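Guide de mise en route Jestov — Section 4 : enregistrer vos premières démonstrations à deux pinces

Version du 25/01/2022

Bon, si vous lisez cette section, c'est que les pinces sont montées, que le poste d'enregistrement démarre et que le voyant de synchronisation est au vert. Sinon, retournez à la section 3, je vous attends. J'explique ici comment je m'y prends pour récolter des exemples propres, ceux que le module d'apprentissage Baert avale ensuite sans broncher. J'ai raté assez de séances à l'atelier de Dorkstead pour avoir quelques avis sur la question !

4.1 Avant de commencer

Il vous faut une table stable, deux pinces à main, la caméra de tête et quelques récipients. Côté contenu, prenez ce que vous voulez tant que ça se saisit en petites quantités. J'aime bien la nourriture en petits morceaux : ça roule, ça colle, ça tombe, et le modèle apprend beaucoup de ces petites misères.

Note : une séance complète compte 131 démonstrations dans le plan fourni. Ne cherchez pas à tout faire d'une traite, le logiciel reprend là où vous vous êtes arrêté.

Attention : vérifiez le passage des câbles avant d'enfiler quoi que ce soit. Un câble qui se tend au milieu d'un geste fausse la trajectoire, et vous ne le verrez qu'à la relecture (je parle d'expérience).

4.2 Préparer la table

1. Essuyez le plateau. Les miettes ne gênent pas vraiment l'enregistrement, mais elles finissent dans les articulations.

2. Posez les récipients côte à côte, à portée des deux mains. Changez leur place toutes les dix prises, sinon le modèle apprend la table au lieu d'apprendre le geste.

3. Reculez les chaises. Vos coudes vont bouger plus que vous ne le pensez.

4. Regardez d'où vient la lumière. Le soleil direct, passe encore au fond de la pièce, mais je l'évite sur la zone de travail. Tirez un rideau si vous en avez un.

4.3 Prendre les pinces en main

5. Glissez la main droite dans la première poignée, puis la gauche dans la seconde. Fermez et ouvrez chaque pince trois fois, à fond, pour caler le zéro.

6. Contrôlez que la plaquette blanche sur le dessus de chaque pince est bien dégagée. Une manche un peu longue suffit à la masquer, et le suivi décroche.

7. Lancez l'aperçu sur le poste et passez d'une vue à l'autre. Vous devez avoir la vue de tête, large, avec la table et les deux mains, et la vue de pince, beaucoup plus serrée, avec les doigts au premier plan.

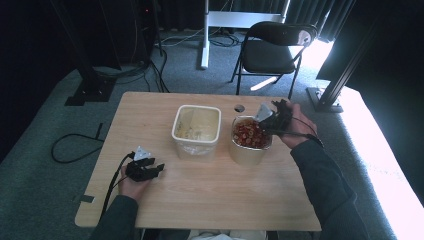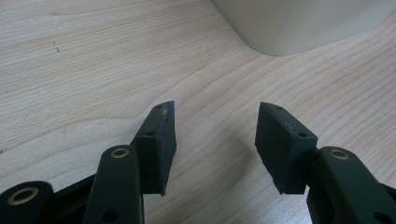 8. Dans la vue de pince, vérifiez que les deux doigts restent visibles, ouverts comme fermés. S'il en manque un, desserrez la vis du support de caméra, corrigez l'angle et resserrez. Pas besoin de forcer.

9. Validez l'aperçu. Le poste garde ce réglage pour toute la séance.

4.4 Enregistrer une démonstration

10. Mettez les deux pinces en position de repos, près du bord de la table, et attendez le bip.

11. Faites le geste en entier, à vitesse normale. C'est là que tout le monde ralentit — moi le premier — en croyant aider la machine. Gardez le rythme que vous auriez sans pinces.

12. Revenez au repos et attendez le second bip. Tant qu'il n'a pas sonné, la prise court toujours.

13. Donnez une étiquette à la prise : réussie, ratée ou à revoir. Gardez les ratées ! Si un morceau tombe et que vous le rattrapez, c'est une excellente démonstration, et je la classe dans les réussies.

Note : la limite par prise est fixée à 2000 images. Au-delà, le fichier est coupé en deux et il faut recoller les morceaux à la main dans l'éditeur Warkska, ce qui est pénible. Si votre tâche est longue, découpez-la vous-même en étapes.

Attention : ne posez jamais une pince sur son câble entre deux prises. Le connecteur n'aime pas ça du tout.

4.5 Relire et envoyer

14. Ouvrez la liste des prises et relisez-en quelques-unes en vitesse double, les deux vues côte à côte. Cherchez les sauts de position et les moments où une main sort du champ.

15. Supprimez les prises où le suivi a décroché. Le code 73 dans la colonne d'état signale justement une perte de plaquette, et je ne m'embête pas à réparer ces fichiers.

16. Cliquez sur « Envoyer » et laissez le poste allumé jusqu'au message de fin. La reprise automatique après coupure est prévue pour la mise à jour de mars, alors d'ici là, ne débranchez rien.

17. Nettoyez les doigts des pinces avec un chiffon à peine humide, sans solvant, puis rangez-les ouvertes. Pour le réglage des articulations, voyez la section 5.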